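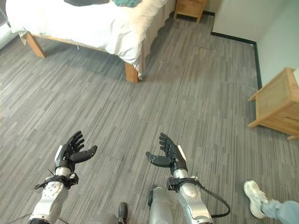
Fitted sheet or flat sheet for a guest bed?
Posted 9/19/24 by Hanrahan

I need to buy new bedding for the spare room at our place in Bellham and can't decide which type to get. The white sheet on it now goes rumpled and hangs down over the wooden side rail, so it looks untidy even when the bed has been made. The mattress is 255 mm deep and the fitted sheets I tried in February wouldn't stay on the corners. I'd like something that stays put and doesn't hang so low. Is it worth trying fitted again?

sokolden
Yes, but check the depth on the packet. Ordinary ones are often too shallow for a mattress like yours. Look for "deep" or "extra deep" and allow a few centimetres more than you measured, as cotton can shrink in the wash. If you stay with flat, tuck the foot end first, then fold the corners like an envelope and tuck the sides in last. Pull it tight as you go. I do 2 beds every changeover and the corners hold fine.

Iltura7
we just use flat ones and let them hang. guests don't mind

bedlinen_800
Sheet straps helped with mine. They are elastic with a clip at each end and go under the mattress across the corners. You have to lift the mattress to fit them, so get someone to help if it's heavy.

Contact us | © Bellham Home Help | Back to top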